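FOR IMMEDIATE RELEASE
2020-12-24

Stasano Opens Winter Guest Rooms For Families Of Hospital Patients

HERKITITZ - Stasano, the short-stay lodging group, is opening 8 guest rooms on Lumbantobing Street for families with a relative in the hospital across the road. First guests check in tonight. Rooms are free through the end of winter, paid for by Drekon, the regional grocery chain.

Short notice, yes. The lease was signed in December and the keys came two days ago.

"We had parents sleeping in their cars," said Izzati Latuheru, director of Stasano. "In this weather. So we moved fast and we'll fix the small stuff as we go."

Each room has a bed, a pull-out, a small kitchen counter and its own bathroom. Shared laundry on the ground floor. No shared dining this year - meals are left at the door, with a choice of two dinners. Masks in hallways and on the stairs please.

Drekon is giving $300 per room per week plus groceries. Store manager Yusri Sitompul is handling deliveries himself over the holiday. Staff at his store also filled 454 gift bags, which go to the childrens ward and to families staying in the rooms.

"People kept asking what they could do," Sitompul said. "Well, you can pack a bag. Socks, a puzzle book, hand cream, some decent coffee."

How to get a room: ask the social work desk at the hospital. Stasano can not take bookings direct from the public. Stays run up to 2 weeks and can be extended. Patients discharged but needing to stay close for follow-up visits can also apply.

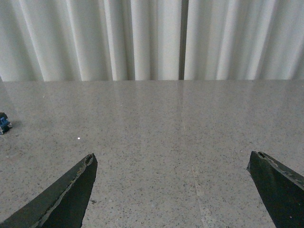 Priority goes to families who live more than an hour away. Saodah Sumampouw is running the front office and will be on site through the holiday, including tommorow. Late arrivals are fine, just call ahead so the side door can be unlocked.

Parking is behind the building. Free, but narrow - vans should use the hospital lot.

Still needed: twin sheets, phone chargers, kids' books in any language. New or like new only. Drop off at any Drekon customer service counter. No furniture, there's no room to store it.

A second floor may open later in the winter if funding holds. More on that when we have it.

Media contact: Ikhsan Subramaniam, Stasano press office, Herkititz. Interviews by phone only.

###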